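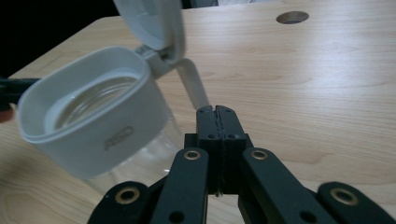

Cheap parallel gripper or the Norncombe one for lidded jars?

Posted by siltport_bench

We're picking hand-held grippers for collecting lid-opening data on small flip-top jars. The Canpolat pair comes to 600, the Norncombe pair is 2955. The Norncombe page claims "human-level fingertip control", and I've yet to see a gripper page that doesn't. Both have two straight fingers and a camera. Is there any real difference once a hinge is involved, or am I paying for the paint?

Posted by grommet

Norncombe all the way, we love ours!! Never had a problem.

Posted by clitden_user

I wouldn't put much weight on "never had a problem" without knowing what it was asked to do. We ran both on clear jars with hinged lids.

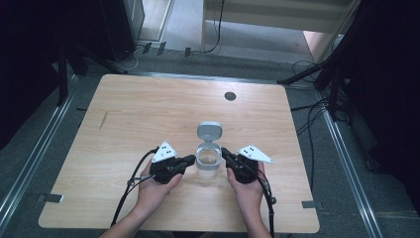

Getting hold of the jar was easy with either pair. The trouble came at the clip, where a millimetre of play in the linkage means you slide off. Our Canpolats had that play by January, after 3314 openings. The Norncombes had less of it, but I can't say it was 2355 worth less.

Before you buy, close the fingers and try to twist the tips by hand. Check the bushings too. And ask for tracking results on see-through objects, not the usual painted cube. Norncombe took 3 emails to send me any, and they were of a cube.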